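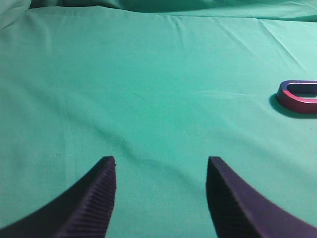
青绿色的布，铺开以后还是有几道斜斜的褶子。

今天想慢慢聊一聊桌布和窗帘这类家里的布，主要是怎么挑颜色、怎么洗、怎么收。起因是上个帖子底下好多朋友问我换季怎么弄，我一条一条回实在回不过来，干脆写一串。会有点啰嗦，大家泡杯茶慢慢看。

先说颜色。我以前特别迷信白色和米色，觉得百搭，家里从窗帘到沙发罩一水儿的米白。住了两年，越看越像宾馆。后来是在波兰读书时的房东 Zofia Kołodziej 把我带出来的，她家厨房小得转不开身，可是窗帘是很深的橄榄绿，桌布是褪了色的砖红，坐进去就不想走。

她跟我讲过一个办法，我用到现在：别在店里定颜色。要一小块布样，回家钉在墙上，早上看一次，傍晚看一次，开了灯再看一次。绿色系尤其要这样，同一块布，亮处发粉发浅，暗处能沉到接近墨蓝，差得跟两块布似的。我有一次偷懒没试，买回来的"薄荷绿"在我家北屋里灰得像洗碗水，退也退不了，最后裁成了防尘罩。

再说料子。我家现在大致就三样：纯棉、棉麻、还有一点涤棉混纺。纯棉贴手，吃水，第一次下水会缩，所以一定先洗再裁！先洗再裁！先洗再裁！（重要的话真的要说三遍，我妈那条桌布就是没洗直接锁边，现在四个桌角都露在外头吹风。）

棉麻我最喜欢，可是它皱。你要是那种看见褶子就心里发毛的人，就别买了，不值得为一块布跟自己过不去。我是属于能忍的，我觉得有点皱才像有人在家里过日子。涤棉不怎么皱，干得也快，梅雨天救命用的，就是摸着差点意思。

价钱大家也老问。我做桌布的那块棉布是在一个叫 Latstead 的小店买的，赶上清尾货，12 块一米，我一口气抱了 6 米回来。老板娘还劝我少买点，说姑娘你家几张桌子啊。一张。剩下的做了靠垫套、面包袋，还给邻居家小朋友缝了个娃娃被子，一点没浪费。

（插一句，尾货不是次品，多半是卷到最后不够开整单的。看的时候把布举起来对着光，走一遍，有没有断纱、有没有色档，一眼就知道。别不好意思，老板们都见惯了。）

洗的部分。新布第一遍冷水，单独洗，深色的看看掉不掉色。不要一上来就倒柔顺剂，新布上面常有一层浆，先把浆洗掉再说。泡的时候加点白醋我也试过，说是固色，讲老实话我没看出多大区别，倒是满屋子酸味，我先生以为我在腌萝卜。

油渍趁早。滴了汤汁，先用干布按，千万别来回擦，一擦就开花了。然后抹一点洗洁精，等十几分钟再过温水。咖喱是另外一回事，咖喱我认输，咖喱印子晒几个大太阳会淡一些，淡到什么程度看缘分。我家那块桌布左边有一小片黄，就是去年 July（我们家的"七月咖喱事件"，现在还有人拿出来讲）留下的，我已经和它相处得很好了。

晾的时候有个省力的小窍门：甩干别甩太狠，拿出来趁着潮，两个人对着扯一扯，四边抻直，再搭到粗一点的杆子上。细绳子会在中间勒出一道印，特别难消。一个人在家的话，就把布一半一半地拍平，拍得响一点，解压！

熨不熨？我分场合。平常不熨。家里来客人，我就半干的时候从反面熨一遍，深色布从正面熨容易起亮光，那个光可是熨进去就出不来了。真的懒得支熨衣板，拿喷壶喷一层水雾，用手掌往四边捋，过一顿饭的工夫也能平个七八成。

收纳我走过弯路。以前全部叠成豆腐块，压在柜子最底下，拿出来横一道竖一道，跟地图似的。后来朋友 Roman Pawłowska 教我卷起来，找布店要那种裹布的硬纸筒，人家一般都白送，卷好外面再包一层旧枕套，竖着立在柜子里。占地方是占地方，可是拿出来就能铺，这个幸福感我愿意拿一格柜子去换。

樟脑丸我不放了，味道太冲，改成薰衣草小布包，布包就是拿边角料缝的。到底防不防虫我不敢打包票，反正这几年没见着虫眼，开柜门的时候心情也好。有猫的朋友记得先查一下家里那位能不能闻，别只听我的。

还有朋友问，年轻人天天 996，哪有工夫伺候一块布。我懂的，我上班那会儿也是，到家连灯都不想开。那就只养一块，挑一个你最喜欢的颜色，铺在你每天一定会坐下来的那个地方，脏了扔洗衣机，皱了就皱着。我当时就在床头柜上铺了一小块蓝格子，每天晚上放杯子的时候摸一下，觉得这一天好歹有个软和的地方。

下一串想写旧窗帘改购物袋，纸样我已经画好了，就是提手的长度还在纠结，短了肩膀挎不上，长了拖地。有经验的朋友评论里教教我，最好告诉我你多高，我好对着换算。

好啦，先写到这儿，洗衣机在叫我了。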